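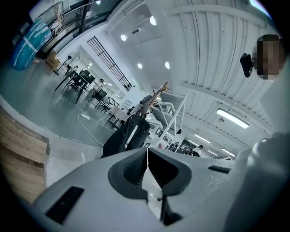

Fig. 1. The workshop from low down: corrugated ceiling, downlights, hanging linear fittings, and the window at upper left.

Week 6 – Light in a working room
Course: Reading Interiors, with Eleri Gwynne
Thursday group, Brisport studio

Bring these notes to class, along with a soft pencil and something to lean on. We're finally up to ceilings, and I've been looking forward to this one all term!

1. Why start at the top

Most people draw a room from the floor up and run out of paper before they reach the ceiling. In a workshop that's a real shame, as the ceiling is often the biggest uninterrupted surface in the place. Everything else gets shoved about, stacked on or covered up.

Look at the ribs in Fig. 1. They're long, parallel and white, and they do two jobs for us as observers. They give the room a direction (your eye runs down them whether you want it to or not) and they break the light into fine strips of bright and less bright. A flat ceiling the same colour would read quite differently. The wide view bends the ribs hard towards the edges, so please don't measure anything off the page. Treat the curve as the lens talking and straighten it in your head before you draw.

2. Three kinds of light, one room

Daylight. The window has black mullions, and against white walls they do a lovely job of drawing the grid for you. Note how little you can make out through the glass. Faint shapes, no more. When your own sketch has a window in it, resist putting in the street.

Downlights. Round, recessed, scattered through the ceiling. One of them, just left of centre, is plainly glowing. Mark that one first and work out from it.

Linear fittings. A long fluorescent one hangs on the right, with two more glowing further back in a row. They get smaller as they recede, so they're terrific for finding your vanishing point. Rule a light line along them and see where it meets the ribs.

Term to learn: layered lighting, meaning different kinds of source used in the one space. Brândușa Pop's reader has a good chapter on it, and her Skarnon boatshed drawings are worth the bus fare on their own.

3. Things against walls

Now the fun part. White rooms make objects very loud. The blue-and-white board leaning in front of the window looks like a surfboard or a paddleboard, and its teal with white stripes is the strongest colour in that corner by a mile. The cardboard box beside it is tan, the fan is white on a thin pole, and the fan very nearly vanishes as a result. Same corner, wildly different weights!

The tall black metal grid on the wall does the opposite of the fan. It's thin, but the contrast carries it. You could read it as a ladder or a wall rack, and either will do for a drawing. What matters is the even spacing of the rungs, which the perspective turns into diagonals. Try it freehand before you reach for a ruler.

4. In-class exercise

Work in pairs, 17 minutes on the clock.
Draw only the ceiling and its lights. No walls.
Swap sheets, then add the window and one leaning object to your partner's ceiling.
Swap back and talk about what the object did to the balance.

5. For next week

Choose a room you work in – shed, laundry, garage, whatever you've got – and sketch it from knee height. Go once in the morning and once after dark, and shade both in pencil before adding any colour. Read the Enache handout on reflected light, first half only.

Sheets go in the flat drawer marked Aseo by the door. Please write your name on the back.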